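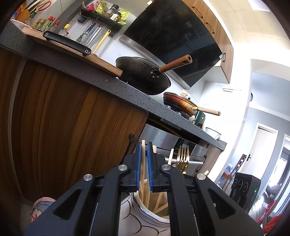 Print this page
E-mail this page

Skevel hand-held gripper, second version

We have used the Skevel in home kitchens since December to record examples for a pick-and-place model. It costs $400 without the camera.

The blue ridged pads are the best part. They hold a chopstick upright without much squeezing, and thin things are where our old Tokarz gave us the most bad takes. Swapping a pad takes two screws.

The wide outer arms are a nuisance in crowded containers – they reach the rim before the tips reach the bottom. My wrist is sore after 90 minutes. On a normal Monday I keep 38 takes an hour, against 14 with the Tokarz.

The manual is poor. Buy spare pads from Grener with the first order.

Print | E-mail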